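Small Kitchen Forum > Worktop appliances > Toaster oven instead of a toaster AND an oven?

Thread started by pipkin_flat4
October, 9.12am

Morning all. We've moved into a rented flat with a kitchen the size of a wardrobe and the built-in oven is dead. Landlord is "looking into it" (he's been looking into it for a while now). I'm thinking of getting one of those big worktop toaster ovens and letting it do everything, toast included, so the old two-slot toaster can go to my sister.

My question is mostly about toast, silly as that sounds. We eat a lot of it. Does a toaster oven make decent toast or does it just sort of dry the bread out? Also where do you all put yours? I've got one proper bit of worktop and a table, and the table is where we eat.

Budget is not huge. I've seen a Groltow and a Cloreck that look nearly the same to me apart from the number of knobs.

Ta in advance!

Reply from marmaladejim

Toast from a toaster oven is rubbish. Sorry. I had one for two years and it took ages, and by the time the outside was brown the middle had gone like a rusk. Keep the toaster, they take up hardly any room, and get a small air fryer for the rest.

Reply from hoa_giap

Have to disagree with Jim there. It's rubbish if you put the bread in cold on the bottom rack with the thing set to bake. Mine has a proper toast setting with top and bottom elements on together, and I give it a few minutes to warm up first. Middle rack, one side gets slightly browner, I flip it near the end. Takes longer than a pop-up one, yes, but you can do a thick slice off a home-made loaf that would never fit down a slot.

Hòa

Reply from marmaladejim

"A few minutes to warm up" for a slice of toast! I've finished mine and washed the plate by then.

Reply from hoa_giap

Well you get up earlier than me Jim, I'm in no hurry

Reply from MilagrosC

Ooh I can help with the where-do-you-put-it bit because I went round and round on this when we got ours. It started off on the worktop under the wall cupboard and I hated it there, the underside of the cupboard got so warm that I moved the spices out, and then I worried about it every time I did a tray of veg. So now it lives on a plain white table against the other wall and I've never looked back. Nothing over it at all, just air.

The thing I'd say is don't put it square on to the edge. I have mine turned at a bit of an angle so the door opens towards the space where I stand, and I keep the other half of the table clear for bowls and plates. Bread goes in a bowl on that side (a red one, it was my mum's, well, the same sort as my mum's), and then when a slice is ready to go in I'm not walking about with crumbs dropping everywhere.

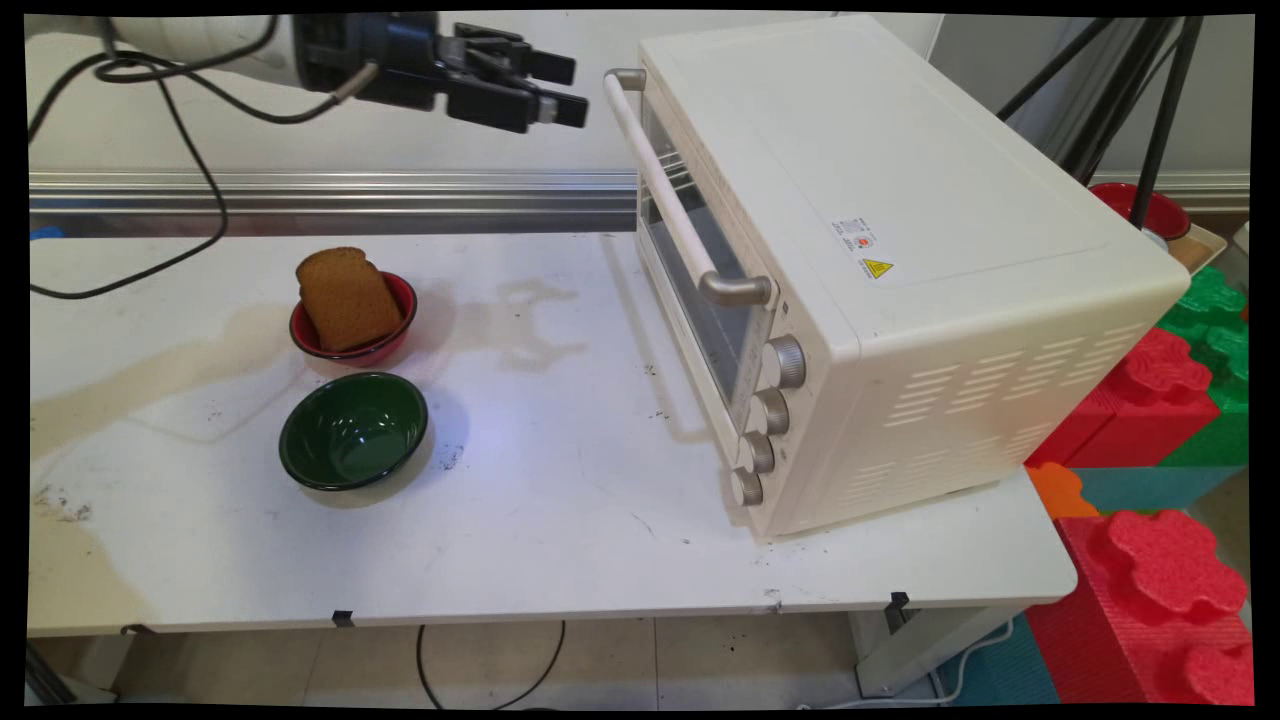 Anyway, the other thing is the handle. Get one with a long bar handle right across the door if you can. My old Tapia had a stubby little knob in the middle and I burnt my knuckles on the glass over and over. With a bar you can grab it with a tea towel from whichever side you happen to be on, and a full dish of lasagne in your other hand isn't such a worry.

And leave a gap by the side vents!! People shove them right up against the bread bin. Ours has slots all down the side panel and I keep that side free.

Milagros Cabral (yes that's my whole name, I've never been able to think of a clever one)

Reply from pipkin_flat4

Milagros that is SO helpful, thank you. I hadn't thought about the cupboard at all and the only bit of worktop I've got is right under one. So that's the table then. Where do you eat though?

Reply from MilagrosC

Ha, on our laps mostly. Or at the other end of it if there's only one of us in.

Reply from tealights_and_toast

How many knobs do people find they use? The one I'm looking at has 4 and the cheaper one has two. I can't work out if I'd be paying for knobs I'd never touch.

Reply from hoa_giap

Depends what they do. You want temperature, a timer and a way to pick top or bottom heat. If there's one more after that it's usually a fan or something of the sort. I use mine for roast potatoes and would miss it.

Reply from marmaladejim

My one had knobs all down the side and the markings rubbed off two of them in the first winter. I ended up doing it by feel. Get one where the markings are on the panel and not the knob is my advice, if I'm allowed to give any after the toast business.

Reply from MilagrosC

That's a good point Jim, I'll give you that one. And don't scrub at them with the rough side of the sponge, a damp cloth does it.

Reply from GreySocks

Can I be boring and ask about power? Our electrics are ancient. The kettle and the microwave together trip everything. I looked up the Trovov big one and it says up to 2,964 watts on the listing, which seems an awful lot for something to stand on a table.

Reply from hoa_giap

That is a lot, near enough the limit for one UK plug. Don't run it on an extension lead with anything else, and with your electrics I'd want someone qualified to look before buying it. The small ones are more like 800 but they're only good for toast and a jacket potato.

Reply from GreySocks

Right, small one for me then. Thanks. Might get the landlord's electrician to have a look anyway.

Reply from tealights_and_toast

Is it all right to put things on top of it, by the way? My friend keeps her plates up there to warm.

Reply from MilagrosC

I wouldn't. I used to put the bread board on top of the Tapia and it warped. There's a warning triangle stuck on the top of the one we've got now and I took the hint. Read what your book says, some of them are stricter than others.

Reply from marmaladejim

I kept my post on top of mine. It was fine. The gas bill went a bit crispy.

Reply from hoa_giap

Jim please

Reply from pipkin_flat4

Quick update, 7.40pm. Went for the Cloreck in the end, second-hand from a lady two streets over, and carried it home in the pushchair while the little one walked. It's on the table by the window, turned a bit like Milagros said. First go at toast was pale, second go was charcoal, third go was lovely. I've put the bread in a mixing bowl next to it for now.

Still keeping the toaster till the weekend, just in case. Don't tell my sister.

Reply from marmaladejim

Knew it

Reply from MilagrosC

Three goes is good going! Mine took a whole loaf. What bread are you using? The seeded sort catches much quicker, so knock the timer back a touch if you switch.

Reply from pipkin_flat4

Just ordinary brown, medium sliced. Will try it with seeded when this one's gone. Does anyone line the crumb tray with foil or is that asking for trouble?

Reply from hoa_giap

Check the instructions, mine says no foil anywhere near the bottom element. I just tip the tray out over the bin every couple of days.

Thread views: 659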